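Cleaning up my old laptop, finally

7/24/24

Well, I finally sat down with the old laptop, the one that takes long enough to start that I can make toast and eat it too. Katalin had been telling me since October to look at what loads at startup, and of course I kept putting it off (you know me!). There was a backup program called Kenby in there that I stopped using years ago, still running every single morning and filling a folder with 2000 little log files. I took it off, emptied the folder and got 690 MB back - not a fortune, but I was so pleased! 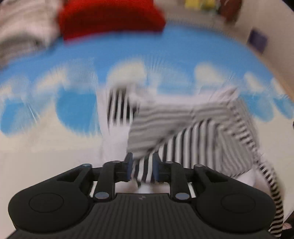

Black-and-white stripes, all rumpled up.

Next I want to move my mail over to Pretinia, if I can find the password. Jae-in, if you're reading, I may be calling you this weekend!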